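I said I wouldn't write about the folding project again until it did something. It's December, my daughter's club at Plovosdale has been at it all fall, and I've been asked twice now what I think. So fine.

The idea came from Karine Penner, who runs the after-school robotics club and has more patience than I do. Instead of building another thing that throws balls into a bucket, the kids would teach an arm to fold clothes. They'd record themselves steering it through the job, again and again, and then train it on the recordings. The goal on the whiteboard was 200 good runs by winter break. The goal next to it, in smaller writing, was to enter the Dramham student showcase.

My doubts were the same ones I had in the parents' meeting. Clothes are awful. A T-shirt never lands the same way twice, and a kid who's bored by run 30 is not going to steer like a kid on run one. You end up teaching the machine to be bored too.

They began with shorts, on the theory that shorts are small. I'd have picked a dish towel. Denim is stiff, an elastic waist bunches up however it likes, and a cord can end up anywhere.

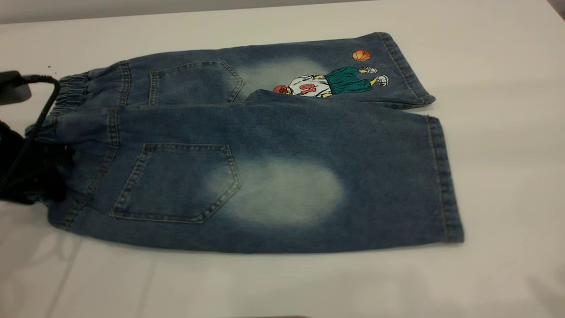

Do the recordings that go wrong get thrown out?
Most of them stay in a separate folder, marked as bad, and the kids argue over the ones in between.

That arguing is the part I like, I'll admit. Jaxon Hiebert, a junior, wanted to keep a run where the fold was crooked but finished. Two others wanted it gone. They went at it for most of an hour over what "folded" means, and I learned more from that than from the demo.

The demo was less fun. The club had 244 recordings by then, of which 119 made the good folder. The arm got one leg over the other on its first try and everybody cheered. Then somebody turned the shorts a quarter turn and it folded air. I don't think that's a failure, but I also don't think "it works" is the right thing to put on a poster, and the draft poster said it works.

Karine says they'll start turning the clothes between runs after the break. I asked why they hadn't from the start. She said they wanted one win first. I still think they should fix the poster.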